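Re: [kit-list] Laptops on shared tables, sleeves and drinks

From: Oltton desk
To: kit-list
Date: 27/12/2024

Thanks for the replies to my first message. I have put the main one underneath in quotes and answered it bit by bit, as there were several separate points in it and I would sooner not lose any.

> We have had the same trouble at Collby. The big table gets used
> for everything, and by the middle of the afternoon it has
> laptops, leads, cups and coats all over it. We tried a ban on
> drinks and it lasted 4 days. People just brought them in and put
> them on the floor, and then kicked them over.

We had a ban too, a few years back, and it went the same way. The floor was worse than the table. There is carpet in our room and it still smells a bit of coffee by the radiator. I would not go back to a ban. What we do now is let people have water in a cup with a lid on, and nothing else at the table. Tea and coffee stay by the sink in the corridor. Some people grumbled for the first fortnight and then stopped.

The lids have made more difference than the rule about tea. A cup with a lid can still be knocked over and will still leak if you leave it lying there, but you have time to pick it up. An open one is empty before you have turned round. We buy the clear plastic tumblers in boxes of 400 and the lids come in a separate box, so check you are ordering both. The first time I only got the cups. The lids from another supplier nearly fitted, and nearly is no good for this.

> Where do you get people to put the cups? Ours end up right next
> to the keyboard whatever we say.

At the back of the table, past the laptop. I ask people to put the cup down first and then get the laptop out, and that seems to settle it. If the laptop is already open they put the cup in whatever space is left, and the space left is always by their right hand. It is the same hand that goes for the mouse.

I did try marking a line along the table with tape. It came up at the corners after a week and left a sticky strip that took longer to clean off than it had taken to put down. If anyone has a tape that does not do this I would like to hear about it, but please say which one, and say whether you have peeled it off again yet. 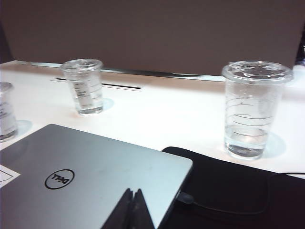

The other half of it is what you do with the laptop when you are not using it. Shut the lid. I know people like to leave them open so they can see when something has finished, but a closed lid will put up with a few drips that an open keyboard won't. Wipe it off with a dry cloth and look at the sides before you open it again, and if any water has got near the ports leave it shut, take the power lead out and bring it to the desk. Do not tip it up to see if anything comes out. We had one come back that had been tipped up, and the water had gone from the edge, where it was doing no harm, to the screen.

> Do you let people leave the leads in? We have had two ports go
> this year, both on the older machines.

Yes, if they are staying at the table. Taking the lead in and out all day wears the port as well, so I don't think there is anything gained by it. What I do ask is that the lead comes away from the laptop with a bit of slack and lies flat on the table before it goes over the edge. If it goes straight off the side of the table it gets caught by people's knees and the backs of chairs. With slack, the lead moves and the laptop stays where it is.

When it goes back in the cupboard the lead comes out, always. The worst damage we have had to ports was from machines pushed into a bag or a sleeve with the plug still in. The plug gets levered sideways, and on the next outing the thing will only charge if you hold it at an angle.

> Are the sleeves worth the money? We have been asked to find out
> before the new order goes in.

I think so, but only the padded sort. We had thin ones to start with, and they kept the dust off and that was all. The padded ones do help with knocks in the cupboard and on the walk between buildings. Ours are plain black. I would have preferred a lighter colour, as a black sleeve on a dark chair is very easy to leave behind, but black was what they had in stock.

A few things I would check before ordering:

Measure the laptop yourself. The size on the box is for the screen and not the case, and the older machines have a wider edge round the screen than the new ones. We ended up with 15 sleeves that were too tight for anything we had. They are in the bottom drawer if anyone wants them. They would suit a smaller machine or a tablet.

See how the sleeve opens. A zip is fine as long as there is a strip of cloth on the inside of it. Without the strip, the zip runs along the lid every time and you get fine scratches.

Ask whether the sleeve can be washed. Ours can be sponged but not put in the machine. They pick up crumbs along the bottom seam, so turn them inside out now and then and give them a shake over a bin.

One more point on sleeves, as it has come up here a few times. An empty sleeve should not go underneath a laptop that is running. People do it to stop the laptop sliding about, or because the table is cold on their wrists. The vents on most of ours are on the underside and the padding blocks them. Put the sleeve to one side, flat, or hang it on the chair if you are sure you will remember it. To one side is better, and it gives the lead something soft to lie on.

> We label ours on the lid with the big asset stickers, but they
> peel off and people complain about the mess. What do you use?

We have changed over to a small label on the underside, near the middle, away from the feet and the vents. It gets less wear there. The drawback is that you have to turn the machine over to read it, so for lending out I also put the number inside the sleeve in laundry pen. The number in the sleeve and the number on the laptop should match. If they don't, two people have swapped sleeves, and it is usually quicker to change the record than to find the pair of them.

For getting old stickers off, warm the sticker with a hairdryer on low, with the laptop switched off, and lift it with a plastic card. Any glue that is left will come off with a little rubbing alcohol on a cloth. Put it on the cloth and not on the lid. I would not use a metal scraper. I did one lid with a scraper and it looks terrible. It is number 807 in our list and I see it most weeks.

> Finally, cleaning. The table and the lids both.

The table first. Ours is a plain light top and shows every ring and every pen mark, and for a while I thought that was a fault with it. I have come round to it. You can see a puddle on it more easily than you could on the old dark one, and people wipe it up because it looks bad. Warm water with a drop of washing-up liquid, then a dry cloth. Not the spray with bleach in it, as it took the surface off in one patch by the window. Do the table when everything electrical has been cleared off it and not before. Lifting one laptop up while you wipe under it with a wet cloth in the other hand is asking for it.

The metal lids pick up finger marks and a dry microfibre cloth will shift most of them. If it doesn't, dampen one corner of the cloth. Keep the cloths for lids apart from the cloths for the table, or the grit from the table ends up on the lids. Ours are two different colours, blue for lids and yellow for the table, and there is a note to that effect on the cupboard door. The note has been there so long that the ink has gone, but everyone seems to know by now.

For the Prutia people who asked separately about the room at Abdel Rahman: I have not been able to get a plan of it, so I can't say how many sockets there are along the long wall. I should think you would be safest taking your own extension leads and a spare. Please tape them down or run them behind the table legs. The same goes for water there, as far as I know. There is a tap in the passage but no cups are kept in the building, so bring your own and remember the lids.

I still need answers on two things before the order goes in. First, which size of sleeve each site wants, measured from the case. Second, whether anyone has found a decent rack or tray for the leads, as ours are in a cardboard box and come out in one lump.

Replies to the list please, and not just to me, so that they go in the archive.

Oltton desk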